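Lab in Gendville trains robot arms on clips from wrist cameras

GENDVILLE, August 9, 2025
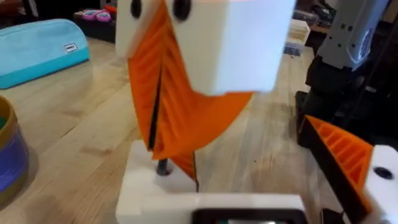 A research group at the Dultby lab has published a method for teaching robot arms to handle household objects using only video from a small camera at the wrist. The approach, called Halliday, does without the overhead cameras that most tabletop setups depend on.

The group trained the system on 1860 short recordings of everyday tasks such as moving a pouch, filling a box or picking up a container. Each recording pairs the wrist view with the position of the gripper. The software then learns to predict the next stretch of movement from what the camera sees.

In tests on objects that were not in the training set, the arm finished the task in some 80 percent of attempts. A version trained on the same tasks without the group's new step managed 30 percent.

That step deals with moments when the gripper blocks its own view. Recordings where the fingers hide the object are usually thrown out. Halliday keeps them and fills in the likely position of the object from earlier images – a change the authors say accounts for most of the gain.

The soft ribbed finger pads used in the work are printed and bend around whatever they press against. The group says the shape helped with round items but made thin, flat ones harder to lift. Coins and single sheets of paper were left out of the final tests.

Training took 25 hours on one desktop computer. The lab plans to release the recordings and the print files for the gripper in September.

Pavwood, a maker of packing equipment, paid for part of the study and will try the method on a sorting line. The line handles mixed small goods – mostly school and office supplies – that are now sorted by hand.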